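Talk notes: "Can it do the laundry yet?"
Evening slot, 19 minutes plus questions. Water on the lectern. Don't start before the back doors are shut.

## Opening (take it slowly)

Good evening, everybody, and thank you for coming out in January, when any sensible person would be at home under a blanket. I hope you are warm enough. If you aren't, keep your coat on, because coats come into this talk quite a bit.

I want to begin with a question I get at nearly every family dinner. Somebody passes the potatoes, finds out what I do for a living, and asks me when they can have a robot that folds the washing. It's never the dishes, and hardly ever the floors. It's the washing, every time, and they ask it with real feeling!

*(Pause. Hands up: who has laundry sitting in a basket at home right now? Wait for the laugh, there usually is one.)*

My short answer is "some of it, on a good day, if you're patient." The long answer is the next quarter of an hour, and I hope you'll bear with me, because I do like to wander.

## What machines already do well

Start generous. We are surrounded by machines that do chores, and we've stopped calling them robots because they work. The washing machine is a marvel. My grandmother gave up a whole day a week to the job it does while I read the paper. The dryer, the dishwasher, the bread maker (I never use mine, but it's very good).

What these have in common is that the machine is a box and the work comes to the box. You do the loading. You do the sorting, you check the pockets, you find the sock. The box takes over once everything awkward has been done for it.

Same on the shop floor. When I visited the packing hall at Gerthorpe, they had a line that could seal and label cartons faster than I could follow with my eyes. At the front end of that line stood people, taking soft goods out of bins and laying them flat so the line could have them. I asked the shift lead when that part would be automated, and got a very kind smile.

*(If running late, skip Gerthorpe and go straight to the coat.)*

## Why cloth is so hard

A cup is a cup however you set it down. Pick it up by the handle and the rest of the cup comes along, in the same shape, and that makes life easy for a machine.

Now think of a coat. Where is its handle? You can drop it on a chair a thousand times and never get the same heap twice. Half of it is hidden under the other half. The lining slides. A sleeve may be inside out, and you won't know until you put your hand in.

People deal with this without noticing. You give a thing a shake, you feel with your fingertips whether you've got one layer or two, you let gravity do part of the work. I'd ask you all to watch your own hands next time you fold a fitted sheet. (Or watch yourself give up and roll it into a ball. I won't tell.)

## Our trial with Flamska

Flamska is our little folding and hanging setup. We ran it through the winter on ordinary clothes and bedding, 100 articles in all, with nothing chosen to be easy. Over those weeks it made 809 attempts at picking something up by a sensible place. It got hold of what we wanted, one layer, near where we aimed, on 411 of them.

*(Let the number sit. Put both figures on the screen, large.)*

So a little better than half. I've had people tell me that's dreadful and other people tell me it's wonderful, and I think both are fair. If you hired somebody to help around the house and they missed the towel every other time, you'd have a talk with them by lunch. But years ago, when I started, we'd have thrown a party for a result like this on one flat dishcloth, never mind a pile.

The towels went best. T-shirts were all right. Anything padded was a struggle, and I'd like to spend a minute on padded things, since I've come to have a kind of fondness for them.

*(Next slide.)*
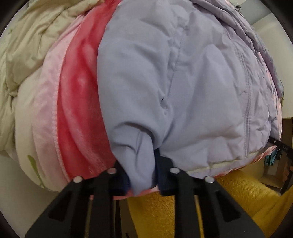

*Padded fabric pinched between two jaw tips, with other soft things close by on nearly every side.*

Look at how little of the cloth is between those jaws. It's one gathered tongue, and everything else is left to go where it likes. You can see the short creases running in toward the squeeze. Padding pushes back, so a grip that would do nicely for a pillowcase may only catch the outer layer and let the filling slip away behind it.

Then there are the neighbors. Pink, red, a golden yellow down below, and folds everywhere. You and I sort out in a blink which edge belongs to what. For a machine, each of those borders is a question, and a wrong answer means lifting two things at once.

*(Someone always asks about suction cups here. Say: lovely on cardboard, poor on quilting, happy to talk afterward.)*

## So, are we there?

For a fixed job with the same towel all day, yes, I'd say we are close, and Gidis, the linen service we've been talking to, is willing to try a station of that sort. I'm very pleased about it and a bit nervous.

For a home, with its mixed heap and its odd mittens, no. I'd want better touch in the fingertips first, and I'd want the machine to know when it has made a mess and start again calmly. That second part gets too little attention. The Ní Mhurchú workshop put it to us as a plain test: hand the machine its own bad fold and see what it does. Ours folded it again, worse.

I don't find this gloomy! I find I look at an ordinary person doing ordinary laundry with a lot more respect than I used to. There's so much skill in it, and we've been calling it a chore.

## Questions

- Price: don't guess, whatever they offer me.
- Jobs: give this a proper answer, and mention the people at the front of the Gerthorpe line.
- Fitted sheets: we haven't tried one. We may in spring.
- Leave the two figures up on the screen while people talk.
- Thank the hosts, and remind everyone the coat rack is by the side door.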